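Laundry and Folding Questions, Answered

I get a lot of the same emails about the wash-and-fold side of Gedalness, so I finally sat down and typed them all out. If yours isn't in the list, write to me and I'll add it the next time I'm at the computer with a cup of coffee.

Do I have to sort before I drop off?

Nope! Bring it all in one bag if you like. We sort everything on the big table anyway, darks from lights and heavy from thin. The one thing I do ask is that you check your pockets. Gum and lip balm are my sworn enemies.

Why do you sort by weight as well as color?

A heavy sweatshirt takes ages to dry and a thin T-shirt takes no time at all, so if they share a dryer one of them comes out wrong. Same with towels. I used to throw it all in together at home and wonder why my shirts felt like cardboard.

Can waffle towels go in with regular towels?

Yes, if the colors get along. I keep white waffle weave far away from anything navy or black until I know the dark stuff has stopped bleeding. Waffle cloth also loves to grab lint, and dark lint on white waffle is a pain to pick off (ask Gadisa, who did a whole stack of them with tape in December). Wash it warm, skip the fabric softener, and shake it out hard before it goes in the dryer. It'll shrink a little the first few times and puff up — that's normal for the weave.

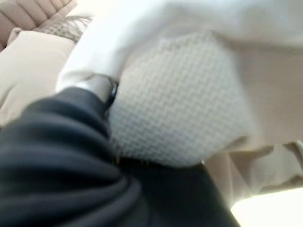
Softener is the other thing people ask about with towels. It leaves a coating, and after a few washes they just push the water around on your skin. I put half a cup of white vinegar in the rinse once in a while and that's it.

My dark sweatshirt has white fuzz all over it. Help?

Turn it inside out, run it through a short cold rinse with nothing else in the drum, then tumble it on low for 5 minutes. Most of the fuzz ends up in the lint trap. Whatever's left comes off with a damp rubber glove, always brushing in one direction.

What do you do about loose threads?

Snip, never pull. If we find a frayed edge while folding, Chaltu trims the loose bits and puts a sticky note on the bundle so you know about it. We don't do real mending here, but Nuria Feyisa at Zamfir does, and she's very good with hems.

How long does an order take?

Bring it before 10 in the morning and it's usually ready by closing. Comforters and anything really thick need an extra day. If I'm running behind, I'll text you.

Do you fold towels in thirds or in half?

Thirds! Lengthwise first, then in thirds again, so the fold faces out on the shelf. Wondimu folds in half and then rolls, and we've agreed to disagree. Write down which one you want on the tag and you'll get it.

What if I left something in with my clothes?

It happens all the time — belts, hair clips, once a whole TV remote. Anything we come across goes in a zip bag with your tag number on it, and the bag gets pinned to your order. Things with no tag stay in the drawer under the register for 30 days.

Can I ask for unscented detergent?

Sure, no extra charge. Check the box on the tag. Gemechu mixes up the unscented loads separately, first thing, before the machines have had anything perfumed in them.

Do you take rugs?

Small cotton ones, yes. Rubber-backed ones, no, sorry. The backing crumbles in the dryer and I'm the one scraping it out.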